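Play Corner and Breakfast Table, planning meeting
Minutes, 30th August, back room at Prundow

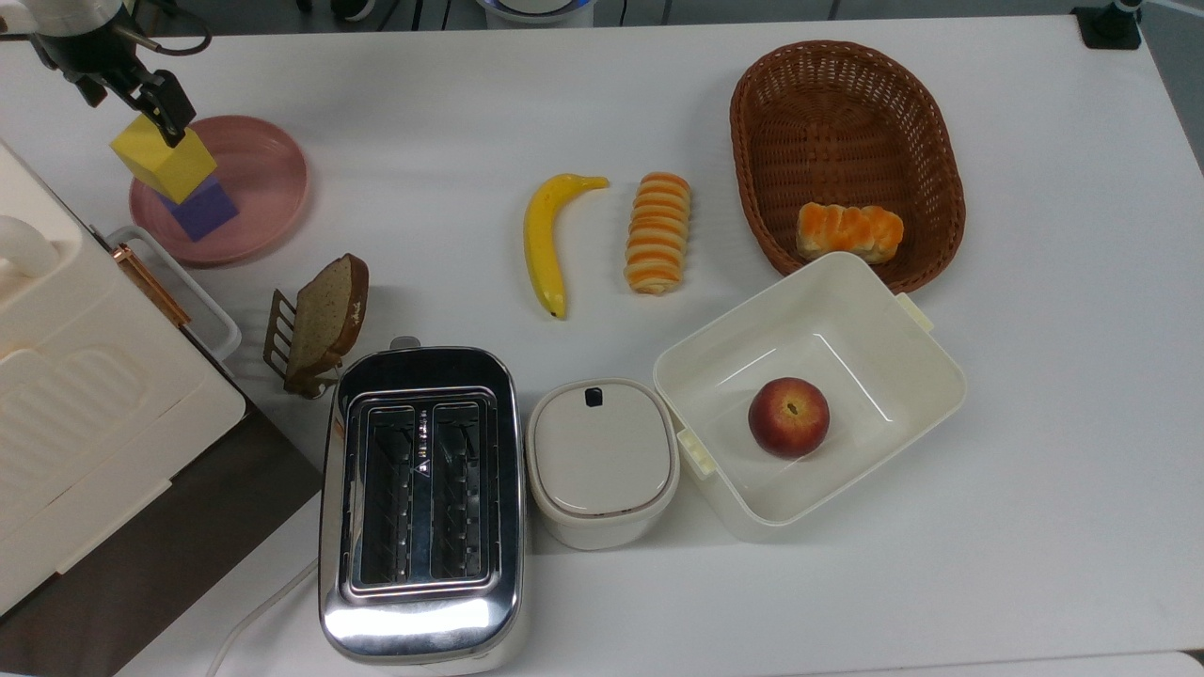

The breakfast table: toaster, banana, bread and the wicker basket.

Present: Maham Mohmand, Farzana Soomro, Usman Lashari, Kofi Yakubu, and me (Innes Menzies) with the pen again. I missed the first few minutes looking for a pen that worked, so Maham filled me in on the start.

1. Last time's notes
Read and agreed. Kofi asked me to fix one thing — the shelf was 18 dollars, and I had put 11, which was the price of the hooks. Fixed.

2. The breakfast table
We spent most of the meeting on this one, and I think it was time well spent! Farzana wants the table to stay as a breakfast theme through the fall. Usman would like to move on to a post office, and he has already been collecting envelopes (he brought a bag of them). We went back and forth and settled on breakfast until the end of October, then post office.

Maham loves the bread standing up in the little metal toast holder and wants it to stay right where the kids can reach it. I said I'd like the wicker basket to be the bakery, with the swirly pastry and the striped roll in it, and the white container with handles to be for fruit only. So the apple stays where it is and the banana goes in with it. Everybody was fine with that except Kofi, who thinks fruit belongs in a bowl. He's going to look for a bowl at home and we'll see.

The toaster got its own discussion. It has the heating elements in the slots and a cord, and Farzana isn't comfortable with that on a table for small children. I agree with her. Usman said the shiny metal is exactly what makes them want to play with it, and he has a point too. We agreed it comes off the table before the next session and goes on the high shelf, and Usman will ask at Skellon whether they have a wooden one.

The pink plate: keep. The yellow foam block and the purple block and really belong to the building set, but Maham says they make very good butter and jam, so they can stay with the breakfast things for now. Farzana would like them back before the building set is next put out.

The small white canister with the lid can be the sugar. I'll make a label for it.

3. Storage
The Fledia boxes are full again. Kofi will bring two more and write on the ends this time, please, and not on the lids, as we stack them. The dress-up clothes need a wash and I said I'd take them.

4. Money
We have 200 dollars left for the year. Farzana asked for 21 of it for paper and paint and we all said yes. Usman will get a price from Spahić for a second low table. I'd hoped to have one by now, but the quote from April is out of date.

5. Anything else
Maham can't do set-up next time, so Kofi will open the room. The tap in the back still drips — Usman has reported it twice and will report it again. Farzana brought plum cake and I'd like it on record that it was very good.

To do
Kofi: fruit bowl, two boxes, open the room
Usman: toaster to the high shelf, ask Skellon, price from Spahić, tap
Farzana: paper and paint
Innes: canister label, dress-up wash, these minutes

Next meeting will be in the same room. Maham will send the date when she has checked the bookings.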